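Toy Storage & Sorting > One bin or many?

plasticherd
Joined in June – 3,627 posts

Our playroom animal collection has reached nearly 200 and my system of "shoebox, then second shoebox" has failed. I've switched to shallow blue trays on a white table, on the theory that if the kids can see the animals they might put one back. My question is how you all divide them up. Farm in one, wild in another? Or do you just give up and call it an ark?

Current thinking on the matter:

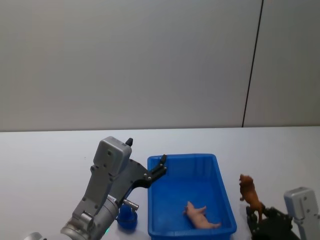
Pig in, lion out. Blue cup undecided.

My spouse says farm and wild must be kept separate. My spouse has also never once put away a pig.

barnyard_beth
Separate, obviously. We have 8 trays and every one has a label. Farm, jungle, ocean, dinosaurs, dogs (the dogs got out of hand), birds, bugs, and one that says OTHER, where the good stuff lives. Cleanup takes as long as it takes to argue over whether a goose is farm or bird.

Grumpy Otter
8 trays is a filing job. One bin. Big one. Tip it out, play, shovel it back in. I raised three kids this way and they can all tell a pig from a lion.

barnyard_beth
Can they find one, though?

Grumpy Otter
Eventually. Builds character.

Bereket Negash
I run the toy shelves at a preschool so I'll stick up for the middle ground. Shallow trays yes, labels no. Ours can't read yet and the picture labels got peeled off and stuck to a radiator. What works for us is a limit of 25 animals out at a time and the rest in a cupboard. Swap them when the novelty goes. Deep bins are where small animals go to be forgotten, and the bottom layer is always crackers.

Also, depends what tray you're using. We had the Hondmont ones and the rims split. The Puris ones are duller to look at but they stack.

plasticherd
Mine are neither, they came from a yard sale with somebody's paint on the underside. They do not stack so much as lean.

I like the 25 idea. I don't like the idea of telling a four-year-old which 25.
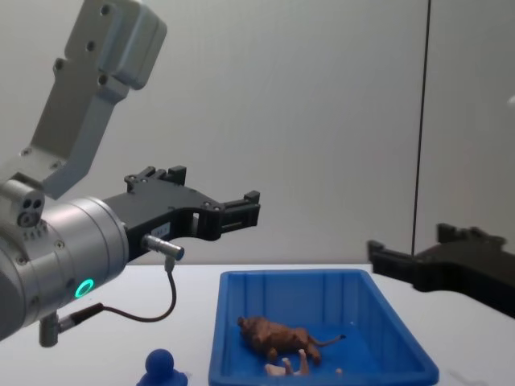

Blue tray on the white table. The wall could use a shelf, I know.

tinhorn77
Forget sorting by animal, sort by size. Everything under three inches goes in one tray and the big ones go in another. We did it by habitat for a year and I spent the whole of it explaining polar bears.

barnyard_beth
So a calf and a cow live in different trays? That's bleak.

tinhorn77
They have visiting hours.

Grumpy Otter
One bin, no visiting hours.

Bereket Negash
Size does make sense if you have a crawler in the house. You want the little stuff up high anyway. For older kids I'd let them pick the groups. Last term ours had "nice" and "not nice," and the rooster was in not nice, which I couldn't argue with.

plasticherd
OK, I put "let them pick" to the household and was informed that lion and pig are friends. So that's the farm/wild question settled, over my spouse's objections. 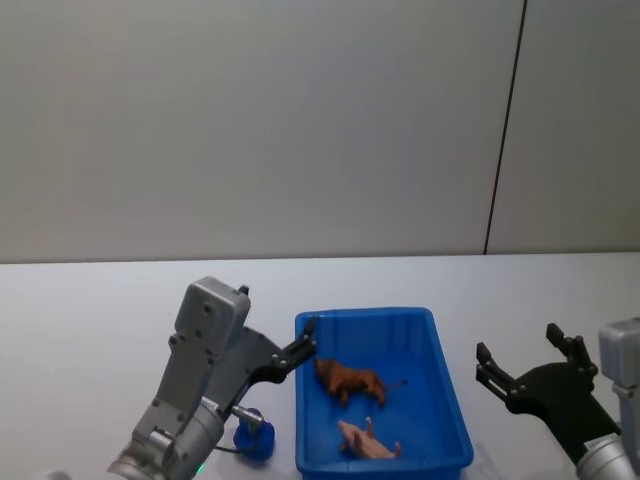

What's the best way to wash a big batch of plastic animals?

Warm water with a squirt of dish soap, then an old toothbrush for the manes and feet. Lay them on a towel overnight. Anything hollow with a hole in it should be squeezed out well, and keep the flocked ones out of the water altogether or you'll end up with a bald horse.

tinhorn77
Seconding the bald horse warning. Ours was a Takagi pony and it still gets brought up at dinner.

Grumpy Otter
You guys wash them?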